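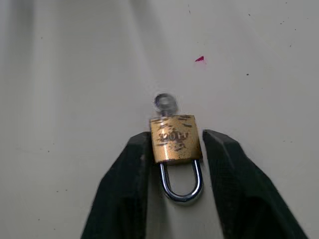

Beathag Farquharson asked whether "mint" and "seafoam" should stay separate labels, as shops use them for the same dress. They stay separate in version 2; the merge is left to the user.

Plelo Summer Color Terms

Contents: 246 short texts on clothing colors, taken from reader letters to the Flisutico style pages. 200 are for training, 46 for testing.

Fields
text: the letter, names removed
garment: dress, skirt, top, shoes, bag, other
color_term: as the writer spelled it
season: blank if not stated

Labeling: Lautaro Maldonado and Oleksandra Horobets labeled every text. Where they disagreed, both terms are kept, split by a semicolon.

Known gaps: menswear is thin – mostly shirts, filed under top. Prints carry the ground color only.

Corrections go to Jordan Cropper. The next update is planned for August.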